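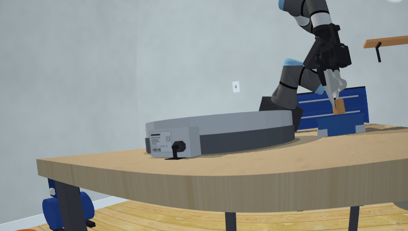

売却前の内見準備、効くと言われる手間を疑ってみる

家を売りに出すと決めた途端、まわりが急に詳しくなります。コーヒーを淹れておけ、クッションを買い足せ、壁を白く塗れ。Clukvilleで中古の家を二度売り、買う側としても何軒も見て歩いた立場から言うと、この手の助言の半分は根拠がよくわかりません。以下は、やってみて損はなかったことと、かなり怪しいと思っていることの覚え書きです。地域や物件によって事情は違うので、そのつもりで読んでください。

コーヒーとパンの香り

昔からある話です。焼きたてのパンの匂いで買い手の気持ちがほぐれるのだとか。買う側で回っていたとき、玄関を開けて強い香りがすると、まず排水か湿気を隠しているのではと考えました。芳香剤も同じです。

匂いが気になるなら元を断つほうが早いです。
・排水トラップの椀を外して古い歯ブラシで洗う
・使っていない洗面台や浴室の排水口に水を流し、封水を戻しておく
・冷蔵庫の下の受け皿を見る（機種によっては外せません。無理に引かないこと）
・前の晩の揚げ物はやめる
・当日の朝に窓を二か所開けて風を通す

重曹を皿に入れて部屋に置く方法も試しましたが、違いはわかりませんでした。靴箱の中では多少ましになった気がします。気がする、という程度です。

壁は塗るべきか

「白く塗れば高く売れる」と言う人に、どの家がいくら高く売れたのかと聞いて、答えが返ってきたことはありません。下地を整えずに塗った壁は、窓からの斜めの光でむらが出ます。素人の塗りたては、何を隠したのかと疑われるもとにもなります。

うちでやったのは部分補修だけです。画びょうの穴はパテを少なめに押し込み、乾いてから細かい紙やすりで軽くならします。クロスの場合、やすりは穴の上だけ。まわりまで擦ると表面の凹凸が消えて、穴より目立ちます。一度やりました。スイッチまわりの手垢は、薄めた中性洗剤を布に含ませて拭き、そのあと水拭き。分電盤やコンセントの近くでは布を固く絞ります。

メラミンスポンジは便利ですが、つやのある面では跡が残ります。扉の裏など目立たないところで試してからにしてください。

「プロ仕様」の洗剤

Multusという名前の濃縮洗剤を勧められて買いました。床も窓も換気扇もこれ一本、という触れ込みでした。床はきれいになりましたが、台所用の中性洗剤を薄めて拭いた隣の部屋と見分けがつきません。換気扇の古い油には、ぬるま湯でのつけ置きのほうが効きました。瓶はまだ流しの下に残っています。

洗剤をあれこれ買うより、雑巾を多めに用意するほうをすすめます。汚れた水で拭き広げた床は、乾くと筋が出ます。

カビ取り剤を使うなら換気をし、酸性の洗剤とは絶対に混ぜないこと。内見の直前に使うと塩素の匂いが残るので、前日までに済ませます。

見られる場所、見られない場所

ソファの上にクッションをいくつ並べるかで悩んでいる記事をよく見かけます。私が買い手だったときに見ていたのは、こんなところです。

・窓枠の下の隅（結露の跡）
・流しの下の奥
・押入れやクローゼットの天井近く
・玄関ドアの閉まり具合
・給湯器の型番と年式
・ベランダの排水口

収納は開けられます。散らかったものを全部クローゼットに押し込む作戦は、そこを開けられたら終わりです。箱に詰めて親戚の家か貸し倉庫に移すほうがましですが、倉庫代は月ごとにかかります。いつ売れるかわからない時期に長期契約を勧められたら、私なら断ります。

ドアのきしみは丁番を見ます。ねじが緩んでいるだけのことも多く、締めても鳴るなら潤滑剤をほんの少し、余分は拭き取ります。木のねじ穴が広がって空回りするときは、爪楊枝に木工用接着剤をつけて差し込み、乾いてから余りを切ってねじを戻します。これは本当によく持ちます。

直したことは、隠さずに言う

雨漏りや水漏れなど、知っている不具合は仲介会社に伝えて書面に残します。壁紙を貼り替えて黙っておけという助言も耳にしましたが、後でもめたときに困るのは売った側です。補修の領収書は日付順に封筒にまとめ、内見のときに出せるようにしておきました。見たがる人は少なかったものの、見た人はよく読んでいました。

写真を撮る前に

広角で撮ると部屋は広く見えます。そして実物を見た人ががっかりします。Bralauの物件で一度、写真と居間の広さがあまりに違い、玄関で帰りたくなりました。撮影のために最低限やることは次の3つで足りると思います。

1. 電球の色を部屋ごとにそろえる。電球色と昼白色が混ざると壁が汚れて見えます。
2. 床に置いてあるものをどける。家具まで動かす必要があるかは疑問です。
3. 鏡と蛇口を乾いた布で拭く。水あかは写真にもよく出ます。

水あかにはクエン酸をよく使います。200ミリリットルの水に小さじ1を溶かし、紙に含ませて蛇口の根元に巻き、しばらく置いて流す。大理石などの天然石や、金属の一部は傷むので避けてください。

貸しステージング家具について

家具を借りて部屋を飾るサービスも、Afridiという店の見積もりを取りました。「早く売れます」と言われたので、借りなかった家との比較を見せてほしいと頼んだところ、出てきたのはきれいな写真の冊子でした。空き家で、間取りの使い方が想像しにくい部屋なら意味があるかもしれません。住みながら売る家では、いらない椅子を減らすほうが先でしょう。

当日

スリッパは洗えるものを。照明は全部つけておきますが、昼間の明るい部屋までつける必要があるかは意見が分かれます。ペットは預けるか散歩に。売主がずっと後ろについて歩くと、買い手は流しの下を開けにくくなります。聞かれたら答え、あとは台所の隅にいるくらいがちょうどよかったです。

（6月1日、クエン酸の項に天然石の注意を追記しました）

このページを印刷する ｜ メールで送る

関連記事
・網戸の張り替え、ゴムの太さで失敗しないために
・引っ越し見積もりの「今だけ」を信じない
・1000円以内で直せる建具、直せない建具
・3月の退去、掃除はどこまで自分でやるか
・畳の日焼けに酢は効くのか

お問い合わせ ｜ 著作権・転載について ｜ ページの先頭へ戻る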